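Board is done!! Well, done enough

October 17, 2024

Quick one, I have to be out the door in 10 minutes.

So the board. Started it back in September, left it leaning in the hallway for weeks, tripped on it twice. It's glued up from planks, pale stuff, sort of cream and honey, and I picked the ones with the swirly grain on purpose. The seams still show a bit if you look. I don't mind them. Sanded it three times – the last one at night, sorry to everyone upstairs – and then ran a little bevel along the edge so it stops biting my wrists.

Paid 43 for the wood at the yard in Cotthorpe. Could of gone cheaper. Didnt want to.

The point of it is somewhere flat to sort the plastic blocks, because on the pegboard table anything small ends up sitting half over a hole and drives me nuts. Blue, red, yellow, green, a pair of each. The green and red ones have the most texture, you can really see the crosshatching. I thought about sanding that off too and then decided no, enough sanding for one year.

My favorite is the blue one with the pointy top like a little house. Tried three different layouts tonight and went back to the first, colors together, lots of space in between.

Still to do: some kind of finish (oil? wax? tell me in the comments), felt pads underneath, and a proper box for the blocks so they stop living in a bread bag.

OK shoes, keys, gone. More on the weekend maybe.

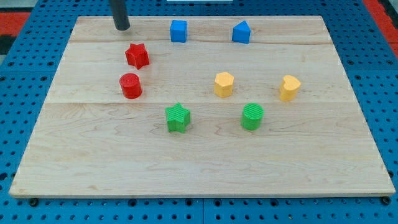

New board, blocks out, blues at the back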